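Filesberg Robot Club: questions we get asked a lot

Do I need to know anything about robots before I come?

No! Some of us arrived having built things since we were small, and some of us had never held a screwdriver. If you can use a computer mouse and you don't mind trying something over and over, you will fit in fine.

Who can join?

Anyone aged 13 or over who lives in or near Filesberg. You don't have to go to school here. We have a good bunch from Grutden who share lifts, and we'd love a few more.

What are you working on this year?

The Breakfast Table challenge, and we are completely hooked on it. Each club in the competition gets two arms, a table and a list of kitchen jobs: stand a cup up, move a pan, get the bread to the plate, that sort of thing. The clubs have to write and train everything themselves, and in February we all meet in Cikholm to see whose arms cope best with a table laid out by somebody else.

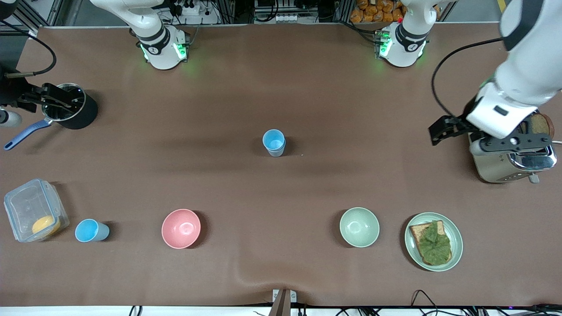
Page last changed: February, by Špela M.

Why kitchen things?

They are brilliant for learning on. A saucepan has its weight at one end and its handle at the other, a plastic cup gives if you squeeze it, and a bowl has a thin rim that you have to meet at just the right angle. Toast is a whole subject by itself (ask Everaldo, but only if you have time). And everybody already knows what the job is supposed to look like, so a new member can spot a mistake on their first evening.

Is it all programming?

Not at all, though there is plenty if you want it. One group drives the arms by hand and records each try, another sorts the recordings and throws out the bad ones, and a third looks after the training runs. Last term we recorded 2,530 tries, and of the 200 we kept back for testing the lettuce ones were by far the most fun to watch. People swap groups whenever they like.

Can I use the arms on my first visit?

Yes, with one of the leaders beside you. Todor Stan will show you the stop button and where to stand, and then you get a go. Tie back long hair, take off scarves and lanyards, and keep your hands off the table while either arm is switched on. That last rule applies to the leaders too.

How much does it cost?

Your first month is free. After that it is 100 crowns a term, and if that is a problem please have a quiet word with Ankica Radulović and we will sort it out. Gashi, the hardware shop on the square, gives members a discount on tools.

Can parents watch?

Of course. Doors open at 5.30 pm and there are chairs along the wall. Be warned that Spyros Radulović came to watch his daughter and now runs the recordings group!

How do I sign up?

Just turn up, or leave a note for Špela Mladenović at the library desk with your name and age. If you are under 16 we need a parent's signature before your second visit, and the form is at the desk as well.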